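Workstation refurbishment at Vallach: May progress report for the Doucette small grants program

Hello again from the repair room! You asked for something shorter than last time, so I'll try to keep to what the money has been doing and what is still sitting on the bench.

The grant covers 40 used workstations for the Nidedmont evening classes, mostly the drafting and video ones, where the old machines were choking on anything bigger than a text file. They came to us with their memory pulled and a real mix of processors, so the first job has been opening every case, sorting out the chip and checking the socket before we spend a cent on anything else. We have been putting the E5-1630 v3 into as many as we can (3.70 GHz, which is plenty for the drafting students).

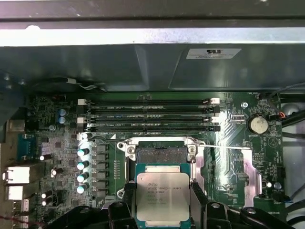 Sockets have been the slow part. I budgeted ten minutes a machine in the application and that was me being cheerful, it's closer to 40 once you've gone over the pins with the magnifier, cleaned off the old paste and found out that the screw you need is the one size missing from the kit. We did buy a better driver set out of the tools line. Worth every penny!

Where we are: 10 machines finished and delivered to Nidedmont, 5 more put together and waiting on their overnight test, and 2 that I've given up on (bent pins on both, and I'm not brave enough). Those two will be stripped for parts, and I've already claimed a power supply from one of them. The rest are stacked along the back wall with their paperwork taped to the lids.
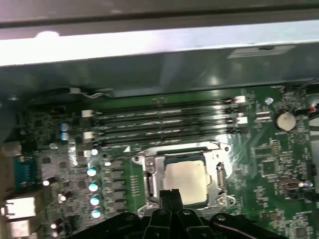 Will the two dead boards push you over budget?
The spares line covers them. We set money aside for replacement boards in the application, and Trudik has agreed to sell us a pair at their trade price, so the total you approved stays the same.

On the training side, the afternoon sessions have filled up nicely. People start by taking a case apart and putting it back together, then move on to fitting a processor, and by the third visit most of them are telling me where I left the thermal paste. I would like to run an extra session in the fall if there's anything left in the room hire line.
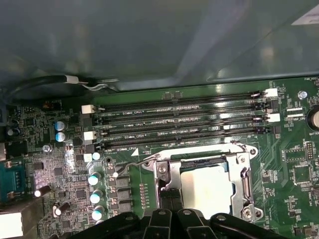
Memory is the big purchase still to come, and I held off on it until I knew how many boards we'd be keeping. We settled on matched sets, one stick for every slot. These boards have four beside the processor, with the labels printed on the board at the left end, so we've written our fitting sheet to follow those labels and the trainees tick them off as they go. The quote from Trudik is good until the end of the month and I'd like to place the order before then. If you could release the second payment a little early, that would save me a lot of fretting.

Receipts for the tools and paste are in the usual folder. I still owe you the one for the van.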